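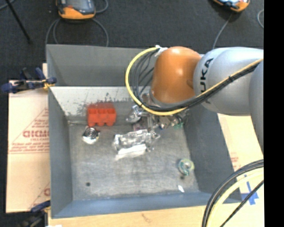
Swatching is a waste of good yarn, a reader wrote to me last month, and anyone who has knitted for a few years can tell by feel what needle they need. I read that twice with my coffee and then went and cast on a swatch, partly out of spite and mostly for the pleasure of it.

I love swatching! I know how that sounds. But a swatch is the only piece of knitting with no deadline and no sleeve to match, and you can do anything you like in it. My last one, in a gray wool from Grasel, started as plain stockinette and picked up a few rows of moss stitch, then a cable I'd been afraid of for ages, then a bind-off I had never tried (too tight, but very pretty).

The reader has a point about small stuff. I don't swatch for a hat, or for a scarf, or for dishcloths. If the scarf comes out an inch wider, fine, it's a wider scarf. A sweater is another matter. Say your front and back together come to 200 stitches. At 5 stitches to the inch, that's a 40-inch sweater. At four and a half it's more than 44, and you won't notice until you're well past the armholes and very attached to the thing.

And hands change. Mine are tighter in the morning than at night, and tighter on metal needles than on bamboo. The Pacheco pullover I made two winters ago called for a size 7 and I got gauge on a 6. Same needles, same pattern, different yarn the next time around, and I was off by a full stitch over 4 inches. I couldn't have felt that in my fingers, and I've been knitting for 30 years.

What I would change is how we teach it. Most patterns give swatching one grim line in small print, like the warning on a ladder. Then the new knitter makes a thing the size of a cracker, measures it while it's still on the needle, and decides the whole business is nonsense. Make it big! Six inches across at least, with a garter edge so it lies flat. Wash it the way you'll wash the sweater, let it dry, and leave the ruler alone until then. My Flikau cotton grew so much in its first bath that I went down two needle sizes - and I would have sworn to you beforehand that cotton doesn't do that.

As for the wasted yarn, I keep my swatches in a drawer with the ball band pinned to each, and if I run short at the collar I unravel one. It has happened once, on a Dastance cardigan, and the swatch is now the last inch and a half of the button band.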